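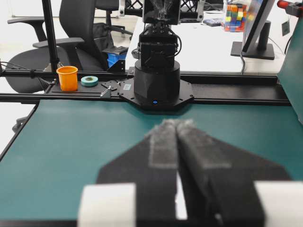

Stumalon two-arm bench cell, four months in

Reviewed for: small packing and kitting shops
Maker: Skoltiven
Software: Divik, by subscription
Used at: Solanki, mixed tableware sets, packed to order

I run the packing room at Solanki. I didn't ask for the Stumalon and I said so at the time. The owners saw a demo, liked it, and it arrived in March with a training day and a folder of promises. I've now had it long enough to write down what I think, mainly for other people in my spot who have been told one is coming.

The pitch is that you teach the arms your own job by guiding them through it, and after enough practice runs they do it without you. Our job is picking a spoon and a bowl, checking both, and putting them in a divided tray. Dull work, and if you were going to hand anything over to a machine you'd probably start there.

Setup

The bench and arms went together without trouble. The teal table surface is matte and easy to wipe down. The mounting rail is solid and I have no complaints about it, although any flat spot on it will fill up with cups, tape and clamps by the end of the first week. Ours did. Leave more floor space than the manual suggests. We followed the drawing and then found we couldn't get two chairs past each other behind the bench, so the chairs live in a clump and everybody bumps into them.

Divik, the software, is where the time goes. The brochure says a new task takes a morning. Our first one took 17 working days before I'd let it run on real orders, and that's with Urmila Khurana doing almost nothing else. She's our best packer. So for most of a month our best packer wasn't packing, and I haven't seen that on any cost sheet.

How it handles our stuff

Better than I thought, in places. The felt-like pads on the fingers hold glossy plastic well and I haven't found a mark on a spoon yet. It takes hold of the handle and keeps it upright, and it's gentle. Gentler than me at four in the afternoon.
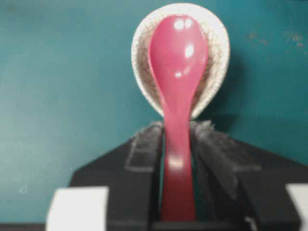

A pink plastic spoon gripped by the handle, with a crackle-glaze bowl behind it.

Bowls are another matter. The rims are thick and the shape isn't perfectly round, and the arm wants to go in from the same side each time. If a bowl is turned a little from how it was during teaching, it slows down and fusses. Sometimes it gives up and waits for a person. And the glaze has fine brown crackle lines all over the inside by design. A packer learns in one shift which lines belong there and which one means a bowl is going to split. We never got the arms to make that call, so a person still looks at each bowl. The sales rep called this "keeping a human in the loop." We used to call it checking the bowls.

The pads also fray along the top. Little wisps at first, then more. Replacement pads come in packs and the packs are not cheap. Ask for the price in writing before you sign anything.

Speed

On a good shift the cell finishes 44 sets. A packer at the next bench does 75 and talks the whole time. Skoltiven's answer is that the cell can run through lunch and after hours, and it can, until it stops over a bowl. There is no one there to help it at night, so what you find in the morning depends on how early it got stuck.

What it changed for the people

This is the part I'd want to read if I were shopping.

Nobody lost a job here. I'll give the owners that. But the work split into two kinds, and I don't think they saw it coming. Urmila now teaches the arms and fixes their mistakes, and she likes it. She got a raise, after asking 3 times. Mamta Rana got the watching. She stands by, turns bowls to the angle the arm prefers, and clears stops. She told me she used to go home tired and now she goes home bored and tired, and she'd take the old way back tomorrow. Her wrists are better, she says that too. I believe both.

We've started swapping the watching job at mid-shift, which helps. It should have been the plan from day one. The training folder has a long chapter on emergency stops and a single paragraph on who does what once the thing is running.

I also don't love that Divik keeps a recording of every teaching session. Those are Urmila's hands and Urmila's tricks, and when I asked Skoltiven who owns them I got a link to the terms of service. I read the terms. I still don't know.

Good
Careful grip on small smooth items. Sturdy bench and rail. Quiet enough to talk over. Less wrist strain.

Bad
Teaching time badly undersold. Slow. Fussy about bowls. Pads wear. Vague on who owns the recordings.

Would I buy it again?

With my own money, no. For a shop that packs one plastic item all day long, maybe, if you can spare a good worker for the teaching and you pay that person properly for it. For mixed sets like ours I'd wait and let somebody else's bowls do the testing - and I'd ask to talk to the packers at whatever site they take you to see, with the rep out of the room.

Ours stays on the spoons for now. The owners want to try it on mugs next.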